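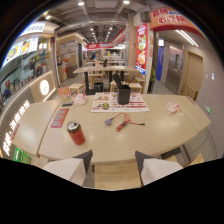

Table by the counter, with the paper menu, the utensil holder and the QR sticker on the left

What do you actually leave out on a small restaurant table?

Posted by noodlebench, Aug 9, 2025

Hi all, long-time reader, first time asking anything. My aunt and I are taking over a little noodle place in Tronevside in October and I've been going round other people's restaurants looking at their tables like some kind of inspector. The photo is from a lunch stop last week. There's a red can and a red cable on there as well, and everything else is more or less what I want to ask about.

They've got a paper placemat that doubles as the menu, with little food photos in rows and the prices on red bars. On top of it is a black holder for the utensils. Then there's a red sticker with QR codes stuck flat on the table, a promo card on a stand behind it, a packet of tissues and a small white packet with red printing over on the right. Light table, wooden stools, all quite plain, and I liked it a lot. But our tables are going to be smaller than that and I can't work out what earns its place once two bowls and two drinks turn up.

So - do paper menus make sense or do they just get soup on them? Is a QR sticker worth it? And do you leave tissues out or hand them over with the food? We'll have 8 tables if that helps. My aunt says put everything out and let people sort themselves out. I say put nothing out. We are not getting anywhere.

gravyboat_len

Get rid of the card stand. Everyone knocks them over and they're always advertising something you stopped doing in spring. Rest is fine.

Pierina Colombo

Ooh, I love this question (I ran a lunch café for years and I still move other people's salt pots about when I'm out, my husband pretends not to know me).

Paper placemat menus: yes, yes, yes. They do get soup on them, and then you throw them away and put a fresh one down, and the table looks clean again before you've even wiped it properly. The pictures help too. People point at what they want, children choose for themselves, and your aunt isn't explaining the same dish all day long. The catch is prices. I once had 1,000 printed in one go to save money and put the dumplings up a fortnight later, and I was crossing out numbers with a biro until Christmas! Order 300 to begin with, see how fast you get through them, then order again. I used a little printer called Gustach who didn't mind small runs, but any local one will do you a proof if you ask nicely. Get them to send it on the real paper. Mine came out lovely on glossy and awful on the matt.

QR stickers are handy but think hard about where they go, because they're a pain to get off. Flat on the table is better than on a stand for wiping, I'd say, but put it towards a side where the bowl won't sit on it. Stick one on one table and live with it for a week before doing the lot. And please keep a few printed menus behind the counter for people whose phone has died, or who just don't fancy it.

Tissues - I'm with your aunt on this one, sorry! Noodles are messy and if you don't leave any out you'll spend the whole of lunch fetching them. One packet per table, and charge for it or don't, but say which on the menu, as people do get funny about finding it on the bill.

The utensil holder I'd keep, only have it at the wall end, and pick one you can take apart. They collect crumbs in the bottom and you don't notice until one day you really notice. Mine went through the dishwasher every night with the lids off. Buy two or three spares so there's always a dry one to swap in.

Sauces and little packets I'd bring with the food. Left out, they wander off in handbags.

One thing you could try: cut a bit of card to the size of your table, lay it on the kitchen floor and set out two bowls, two glasses, the holder and the tissues. You'll both see straight away what's too much, and it might settle the argument.

Fuleo

Agree with most of that but not the QR bit. We had stickers on all of ours and the corners lifted with all the spray. Ended up scraping them off with a plastic scraper and washing-up liquid, took an entire Monday. If you do go for it, pay extra for the laminated sort and round the corners.

Also for paper mats we go through 200 on a busy weekend so 300 won't last you long. Depends on your trade though. Do a separate sheet for drinks, it changes more than the food does.

noodlebench

Thank you all! Card stand is out, tissues are in (she's being unbearable about it). Off to find some cardboard.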